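White on Brick

The first thing Mali Rowlands tells people about white furniture is to stop being afraid of it. She has spent 12 years hunting down old desks, hutches and sideboards, and her favourite place to put one is hard up against bare red brick. I used to think the pairing was a bit of a cliché. Then I went home and stared at my own beige wall for a week, and now I'm a convert!

The trick, Mali reckons, is to let the brick do some of the work. A hutch with an open back weighs almost nothing to the eye, even when it's taller than you are, and the colour of the wall comes through between the shelves. Leave a few cubbies empty. Put the flowers down on the desktop where you'll smell them, pale pink or lavender, nothing that shouts. 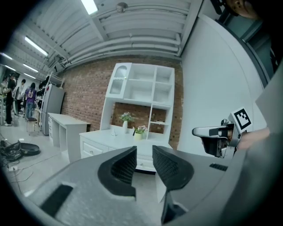
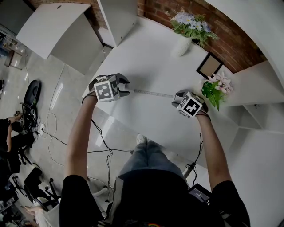
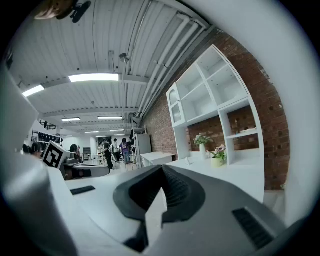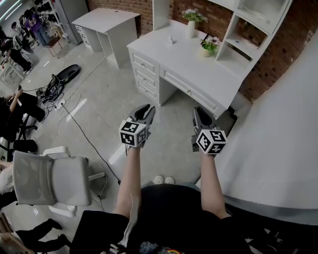

White furniture, red brick and a few flowers.

Measure before you fall in love, though. Kiros Berhe, who restores desks under the Parier name, once drove home with a beauty that was 50 millimetres too wide for its alcove (it now lives in his hallway, and he's very fond of it). He carries a steel rule everywhere and checks the depth as well as the width, plus the skirting board, which everyone forgets.

His other passion is knobs. Small round ones suit a plain drawer best, he says, and he'll happily spend a whole afternoon sorting through a tin of them for a matching set. A tired desk he picked up in January cost him $485, and most of his labour went into getting the drawers to run smoothly again. A rub of candle wax on the runners did more than any amount of sanding.

Mali's own desk is still waiting for its second coat. She's using it anyway, with a jar of daisies at one end and the paint tin at the other.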